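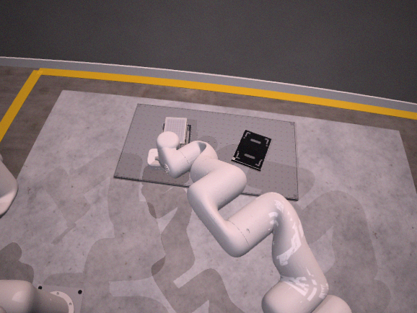

4.2 How people choose where to walk

We had gone into the interviews at Bristevitz expecting to hear a good deal about signs, and we did hear a little, but what people really wanted to talk about was the floor. Of the 17 market traders we spoke to, 16 brought it up before we had asked, often with great affection (one had swept the same stretch for over four years and knew every dip in it). Painted lines came up again and again. A stripe of the plain sort, like the yellow ones that meet in a wide V on the rendered concrete floor in Figure 2, was generally taken as a kindly hint, something to follow when the hall was busy and to step across when it was quiet.
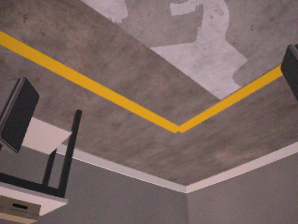
The traders at Pollwood saw things rather differently, and we were glad of the chance to sit with them in January, when trade is slow and there is time for a second cup of tea. Their lines had been repainted twice, and the older paint still showed through, so that shoppers tended to follow whichever set they had grown up with. Kaj Blöndal, who kindly read our notes, wondered whether habit might matter more than colour here, and we are inclined to agree, although two of our walks pointed the other way. We come back to these in section 4.3.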